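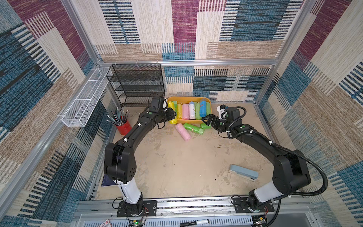 Armário debaixo da pia é o lugar mais difícil da cozinha, então comece por ele. Tem cano no meio, tem umidade, tem porta que não abre toda. Tire tudo de uma vez e ponha no chão ou na mesa. Tudo mesmo, até a esponja velha do fundo. Depois separe por tipo, cada tipo numa bandeja: uma amarela como a da foto já resolve, cor forte ajuda a achar no escuro do armário. Não guarde nada ainda.

Antes de continuar, o que você vai precisar:
pano velho, 2 ou 3
balde
detergente neutro e vinagre de álcool
fita métrica (não meça no olho, por favor)
bandejas ou caixas sem tampa
uma barra de cortina pequena, de pressão

Passo 1. Limpar
Pano com detergente, depois pano com água, depois seco. Se tem mancha escura no fundo, vinagre e deixa agir 12 minutos. Porta aberta até secar bem. Se puder, deixa de um dia pro outro. Aproveita e passa a mão no sifão, por baixo. Molhou a mão? Para tudo e conserta o vazamento primeiro, organizar armário que pinga é tempo perdido.

Passo 2. Medir
Largura, altura, profundidade. Mede também o vão entre o cano e a parede, que é onde todo mundo erra. Eu comprei caixa sem medir e voltou tudo pra loja. Anota no celular.

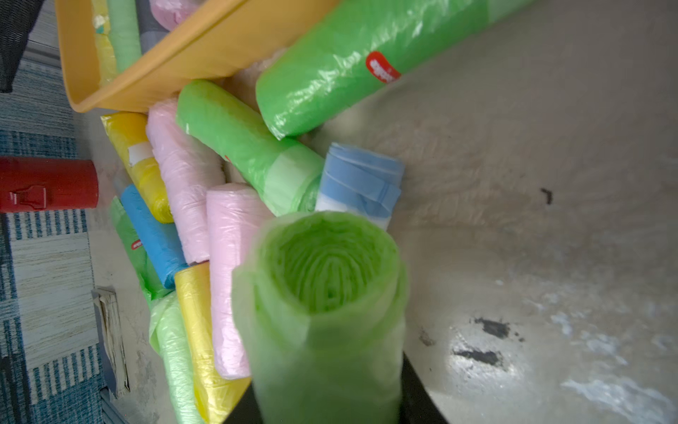
Redação Casa Waweru
Editora de organização e limpeza
Atualizado em domingo, 9 de novembro de 2025

Passo 3. Sacos de lixo
Merecem um passo só deles. Tire da embalagem grande, jogue fora o papelão (papelão puxa umidade e barata). Um tamanho por cor, se der: verde pra pia, azul pra lixeira grande, por ai vai. Quem tem uma lixeira só pula essa parte. O rolo em uso fica na frente, na porta ou preso na barra. O resto em pé, que deitado some.

Truque velho: um rolo reserva dentro da própria lixeira, no fundo, embaixo do saco. Acabou um, o outro está ali.

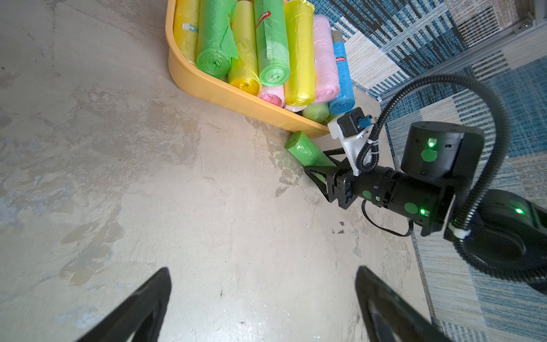

E não compre mais enquanto a bandeja não esvaziar até a metade. Promoção de saco de lixo volta todo mês, não precisa de estoque pra um ano. O mesmo vale pra esponja e pano de pia.

Passo 4. Produtos de limpeza
Os de uso diário na frente, lado direito se você é destro. Água sanitária longe do vinagre e nunca, nunca misturar os dois. Tem criança em casa? Então produto de limpeza não fica embaixo da pia, vai pra prateleira alta com trava. Borrifador pendura na barra pelo gatilho, libera o chão do armário inteiro.

Passo 5. Devolver
Pesado atrás, leve na frente. Deixe um espaço livre em volta do registro, você vai precisar fechar com pressa um dia. Nada encostado no cano.

Manutenção: um pano rápido por semana e uma revisão grande em janeiro, quando a casa tá mais calma. Frasco com dois dedos de produto, use até o fim antes de abrir outro.

Próxima página: gaveta de talheres e a gaveta da bagunça, que todo mundo tem uma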